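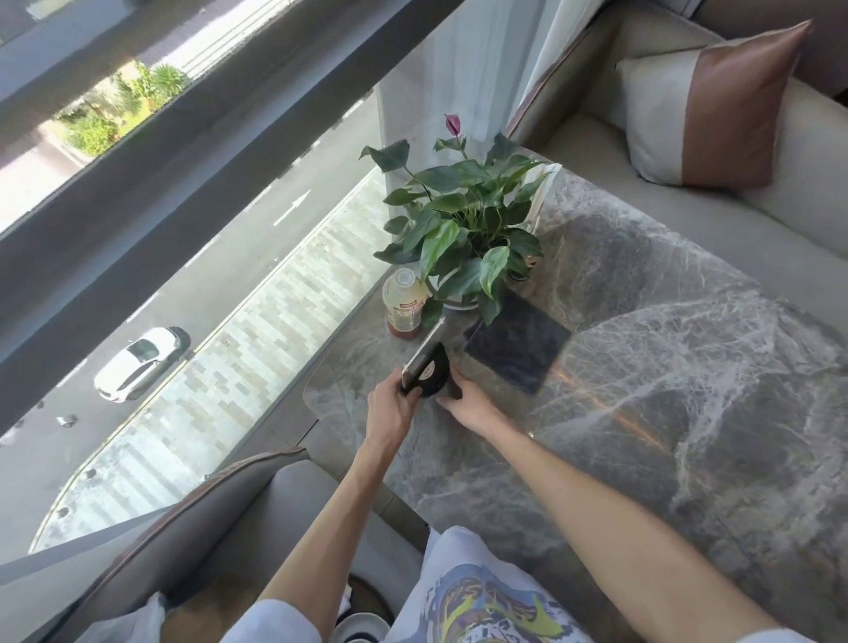 *Fig. 1. The window table: cloth flat on the veined top, to the right of the pot.*

# Handout 6: The Window Table

Romberg Evening Program, Care of Rooms
Instructor: Sebastián Rivadeneira
Bring to class: one microfiber cloth, clean. Last session's definition of clean was generous, so please wash it again.

We spent October on floors and on beds, and several of you asked when we would get to something small. A table by a window is small. It is also the place where every bit of poor work in a room gets lit from the side for the whole afternoon. I have marked down more people on one square yard of polished stone than on entire bathrooms.

## 1. Look first

Before you touch a table, stand over it and decide what lives there and what is visiting.

In Fig. 1 the plant lives there. It has a round white pot and broad glossy leaves, with one flower on a tall stalk getting all the attention. The drink bottle next to it is visiting. The pillow on the sofa is a resident of the sofa and none of your business until Handout 7.

Residents go back where they were. Visitors go to the side and get asked about. If there is still drink in a bottle, you do not throw it out, however much you would like to. People who have not thought about a drink for two days will think about it very hard once it has gone.

Phones, keys, glasses and anything with handwriting on it are not moved at all until you have spoken to the person they belong to. In the Pryor House practical a student tidied a grocery list into the recycling. It had a phone number on the back. We all heard about the phone number.

## 2. The cloth

Use a plain square of microfiber in a dark color or a light one, as you please. Dark cloths hide what they have picked up, so turn them over more often than seems necessary. Light cloths tell you the truth and look dreadful by lunchtime.

Wash microfiber on its own. No softener. I will keep writing "no softener" on these handouts until the year ends or I do.

For the polished top you want the cloth barely damp, with plain water or the Tinard stone cleaner from the supply closet. The blue Tinard is for stone. The yellow Tinard is for ovens, and its cap fits the blue bottle perfectly, a design decision I would love to discuss with somebody. No vinegar and no lemon. If a website told you lemon, the website does not have to explain the dull patch to the owner.

## 3. Order of work

1. Visitors to the side.
2. Lift the pot straight up and wipe the bottom of it before it goes anywhere else.
3. Dust the top dry, from the window side toward you.
4. Damp pass, overlapping strokes.
5. Dry pass with a fresh face of the cloth.
6. Pot back, flower facing as you found it.

Do not drag the pot. You will want to drag it, especially if it is heavy. Grit under a pot writes its name across the stone and the owner gets to read it every morning.

Veined stone is kind to dust and unkind to streaks. Crouch until your eye is level with the top and look along it toward the light. Yes, in front of other people. Rounded corners and the long edge by the glass are where the cloth gets lazy, so go over those a second time.

## 4. Folding, and where you put the thing down

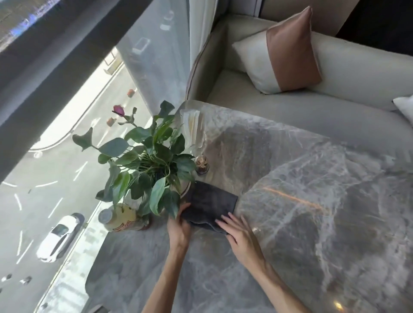 *Reading time for this section: 2 minutes*

A cloth wadded into a ball has one usable surface and you have no idea which one it is. Folded in half and in half again, it gives you several faces you can keep track of. Fold on the table, flat, with one hand holding the folded edge and the other smoothing across. The hands here are placed that way, left at the edge and right pressed flat, and the cloth sits just in front of the pot.

The edges of this one are a little frayed. I do not mind frayed. I mind crumbs in the frayed part. Shake it outdoors, and check which way the wind is going first.

Notice what the window does to the right side of that tabletop. With glare like that you can't judge your work from where you are standing. Move your head or move your feet. Three of you turned in tables at the Gronero Suites assessment that were spotless from one chair and smeared from the other, and the guest, as guests will, took the other chair.

Also note the bottle on its side near the plant. A bottle lying down on a polished top is a bottle considering its options. Stand it up or take it off the table before you start wiping anywhere near it, and check the cap while you have hold of it.

The glass vase toward the corner has paper or cards in it. Leave paper in a vase exactly as it is. Wipe the outside of the glass and go no further. I have no theory about why people keep paper in vases, and neither should you during working hours.

## 5. Leaves

Broad leaves hold dust and show it. Support each leaf from underneath with one hand and wipe from the stem outward with a corner of cloth that has only ever met water. Leave flowers and buds alone. If one comes off, say so right away, and do not balance it back in the leaves. I have been shown this technique. It fools people until somebody opens a window.

## 6. For next time

Do one table at home, any table near daylight. Write half a page on what was living there, what was visiting and what you did with the visitors. Handwriting is fine if I can read it. One person last term sent me 2,031 words on a nightstand, and I read them all, and I would prefer not to do it again.

Cloths will be inspected at the door.

S. Rivadeneira
Revised Dec 19, 2023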